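4.2 Exit restrictions on relatives

Travel bans on family members were the measure reported most often by respondents from Ploltden. Of the 50 households interviewed in April, eight had at least one member turned back at the border after a relative working abroad published criticism of the government. None was shown a written order. In two cases the ban was lifted without notice, and both families left for Paewai within days — one of them with only hand luggage.

12 shares · 5 comments

Respondents seldom learned which ministry had issued a ban. Enquiries at the passport office in Jelness were usually referred back to the local police, who denied keeping a list. The Fovex archive of border notices, which we used to check dates, records the category of restriction but leaves the issuing body blank.
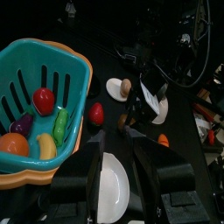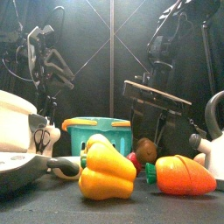
Figure 2. Toy foods, among them a strawberry and an eggplant in a teal basket (first) and a yellow bell pepper and a carrot on a dark grey tabletop (second).

One reader of the draft objected that eight households is too few to call the practice a policy, and that border officers in Ploltden have long acted on their own judgement. We accept the first point in part. The second is harder to square with the interviews, as the refusals took place at different crossings and the wording given to travellers was nearly the same each time. We therefore use the term "practice" through the rest of this section and return to the question of central direction in Section 5.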